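The Long Way Round to a Kitchen Table

I have been looking for a second-hand table for two years, which my sister says is longer than some people spend looking for a house. She may have a point. I've now sat at more strangers' tables than I can remember, knocking on the tops and crawling underneath in my good trousers while the owner hovers with a mug of tea.

It started when we moved to Brundine and the old one wouldn't go up the stairs. We tried it upside down, we tried it with the legs off, we tried it with next door's teenage son - no luck. So off it went to the charity shop, and we've eaten off our laps ever since (I do not recommend this with soup).

My first proper outing was to the Brenico salerooms one wet November morning. Lot 361 was a lovely drop-leaf thing, a bit scuffed, and I'd promised myself I'd stop at £29. I stopped at £29. The man behind me didn't, and I sulked all the way home on the bus!

Since then I've learned a few things. Take a tape measure, and measure your doorway as well as your dining room. Sit down and cross your legs, as plenty of handsome tables have a rail that'll bruise your knees. Lean on each corner in turn. And look at the top with your head right down, sideways to the light, when all the rings and dips show up at once.

Pale tops are what I keep drifting back to. They make a small room feel bigger, and toast crumbs don't show half as much. Dark wood looks grand at the warehouse in Mendis and then sits in your kitchen like a piano.

I've got my eye on one over in Marquez now. The seller wants more than I'd like and won't deliver, so I'm working up to asking my brother-in-law for the van again.
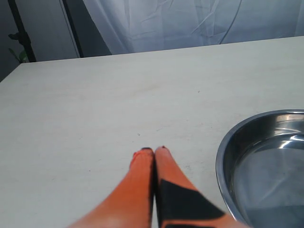 Pat wrote in to say that I should have kept bidding at Brenico, and that a drop-leaf is worth every extra pound once you've got family coming for Christmas dinner.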